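Support > Kitchenettes > Koro 2201 > Set-up guide

Products Manuals Spare parts Warranty Contact

Updated August, by Wiegand Product Support

Section 4: Placing and connecting the microwave

Read this section after the Koro 2201 cabinet has been levelled and fixed to the wall (Section 3). The water filter and the under-bench fridge are covered in Sections 5 and 6. If your kitchenette was supplied with no microwave, any freestanding model that meets the clearances below can be used.

CAUTION: The microwave must be plugged directly into a wall power point. Do not use a double adaptor, a power board or an extension lead.

4.1 Choosing the position

The usual position is the left end of the bench, away from the sink. A separate table can be used if it is stable and deep enough for all four feet of the microwave to sit on it.

1. Check that the surface is flat and does not rock when you lean on it. Adjust the feet if needed.
2. Measure the space above. Leave at least 20 cm between the top of the microwave and any shelf or cupboard.
3. Leave a hand's width at each side and at the back. If the microwave's own instructions ask for more, follow those.
4. Check that the door can swing fully open without hitting a wall, a tap or the splashback.
5. Check that the cord reaches the power point without being stretched and without crossing the sink.

Note: The pull-out shelf in the Koro 2201 is rated for crockery and dry goods only. Do not stand the microwave on it.

4.2 Unpacking

1. Open the carton from the top and lift the microwave out with two people.
2. Remove all foam, tape and plastic from inside the cavity and from around the turntable.
3. Leave the small cover on the inside wall of the cavity in place. It looks like packing but it is part of the appliance.
4. Look over the door, hinges and seal. If anything is bent, cracked or loose, repack the unit and contact your reseller.
5. Keep the carton until the first-use check in 4.4 has been done.

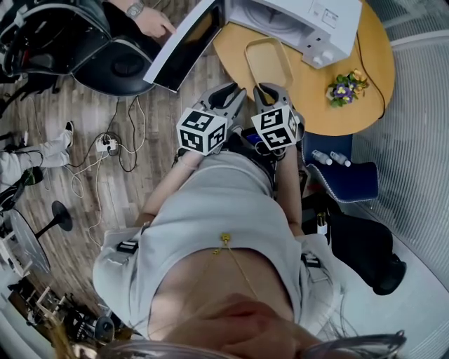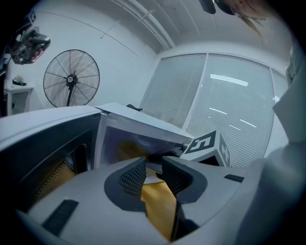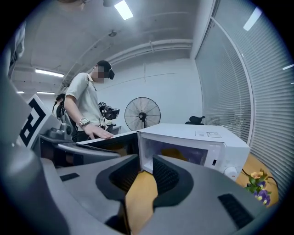
4.3 Fitting and connecting

1. Place the microwave in its final position and check the clearances again.
2. Fit the roller ring, then the glass turntable. Turn the glass by hand until it drops onto the drive piece.
3. If you ordered the Brunix anti-slip mat, put it under the feet now. Trim it so that it does not stick out past the front edge.
4. Run the cord behind the microwave and secure the spare length with the cloth tie supplied. Wire ties must not be used.
5. Plug in and switch on at the wall. The display should light up.
6. Set the clock. On most models the timer will work with the clock unset, but the display will keep flashing.

CAUTION: Do not cover the ventilation openings. Tea towels, paper and trays are often left on top of a microwave in a shared kitchen, so put the notice from the document pouch on the wall beside it.

4.4 First-use check

1. Put a mug of tap water on the turntable.
2. Close the door and run the microwave on high for one minute.
3. Check that the turntable turns, the light comes on and the fan can be heard.
4. Open the door while there is still time on the clock. The microwave must stop at once. If it keeps running, switch it off at the wall and do not use it again until it has been serviced.
5. Take the mug out with an oven mitt - the handle may be hot.

There may be a slight smell the first time. Open a window and repeat the check with fresh water. The smell should be gone after a few runs.

4.5 If something is wrong

Display stays blank: check the wall switch, then try another appliance in the same power point. If that does not work either, the circuit has probably tripped.

Turntable grinds or jumps: take out the glass and the ring, wipe the floor of the cavity and refit both.

Circuit trips when the kettle is on: the two appliances are sharing a circuit. Use one at a time, or ask an electrician to move one of them.

Code 39 on the Koro bench panel: the panel has lost contact with the under-bench sensor. This does not affect the microwave. See Section 7.

4.6 Spare parts

Cloth ties, the Brunix mat and replacement notices are ordered through Clurkeo, our parts distributor. Quote 2201 and the serial number from the label inside the left cabinet door. Turntables and roller rings come from the maker of the microwave and are not stocked by Clurkeo.

Continue to Section 5: Water filter and tap.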